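### 4.2 Dropouts in fingertip tracking

Of the 3377 demonstrations collected with the hand-held grippers at the Stullevel site, 436 were rejected by the replay check. Most of the rejected runs shared one fault: the estimated jaw opening froze for several frames and then jumped. When Tran replayed one such run on the arm, the fingers closed early and struck the edge of a shelf.
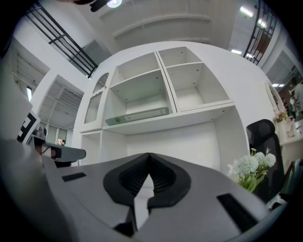

**Figure 2.** Wrist view from the storage task, facing the cabinet.

We first suspected the Mornex encoder, but swapping it between the 2 units did not move the fault. The rejected runs were clustered in the storage task, and within it in the segments facing the cabinet. Much of the view there is white, from the back panel to the empty right cubby, and the ceiling light adds a bright spot at the top. Auto exposure reacted to this and left the black fingers with little contrast along their rims. Locking the exposure removed the jumps in a repeat session run by Rawat - the short freezes remained, and we have not yet found their source.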